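Small parts, clear lids: a talk with the owner of a sorting business

The woman who runs Stastton, a two-person outfit that sorts and boxes hardware for repair shops and hobbyists, asked that we leave her name out. She doesn't mind people knowing the business. She just gets enough phone calls already.

Stastton started as a favour. A hinge supplier called Trimska was closing its retail counter and had drawers of mixed stock that no one wanted to go through. She took the drawers home, sorted them over a winter at her own table, and sold most of it back to the trade by the box.

"I didn't think of it as a job," she says. "I had the radio on and I was putting things in the right spot. Then a fellow rang and asked if I could do his."

That first outside order was 279 packets of fasteners, washers and springs, some of them labelled wrong. It took her most of July. She charged too little and says she'd do the same again, as it taught her how long the work takes.

These days the bulk of what goes out is in divided plastic boxes with clear or tinted lids. She has tried tins, tackle trays and the cardboard bin boxes that warehouses use. Tins look nice on a shelf but you have to open every one to find anything. Cardboard goes soft in a damp garage. She settled on hinged plastic about four years ago and hasn't gone back.

"You want a lid that's attached," she says. "If the lid comes off, it ends up under something, and then the whole box gets tipped over by the dog."

I asked what she looks for when she buys them. She checks the dividers first. If the walls don't come right up to the lid, small washers travel from one compartment to the next whenever the box is carried on its side, and the sorting is wasted. She holds a sample shut, turns it over, gives it a good shake and opens it again. A supplier named Geerts once sent her a carton that failed on every box. She used them for buttons and gave them away.

Latches come next. She likes two, one toward each end, and she opens and closes them a good many times before ordering. On the cheap ones the plastic goes white at the bend and snaps.

Colour is more a matter of taste. Some customers want fully clear. She prefers a smoky grey for her own shelves, and admits it makes pale parts harder to pick out. "It hides the dust, too, so I suppose I'm trading one thing for another."

Her working surface is plain. She puts a white board over the table so that anything dropped shows up against it, and so the wood doesn't get scratched. Nothing else stays on the board overnight. Carpet is the enemy, in her view, and a dropped spring can be gone for good. She runs a magnet over the floor on Fridays, though it does nothing for brass or nylon.

The rates are simple. A box can take up to 40 minutes to fill if the parts arrive mixed, and she bills by the hour with a printed contents sheet included. Labels go on the lid for customers who stack and on the front edge for those who keep boxes on a shelf. Zitow, a bicycle workshop she has packed for since the second year, asks for both.

She has no plans to grow the business. Her sister does the invoices and the driving, and they turn work down when the table is full.

"People ask for a system," she says. "I tell them to start with one box and the stuff that's in the kitchen drawer. If they're still using it in a month, buy another one."

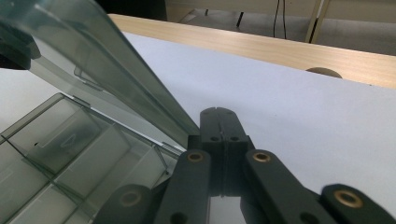
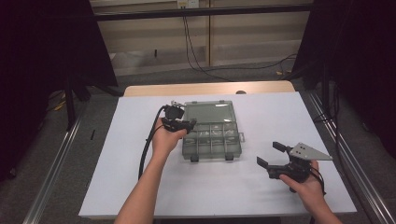 A divided storage box in smoky grey plastic, of the kind discussed in the interview, in both photos.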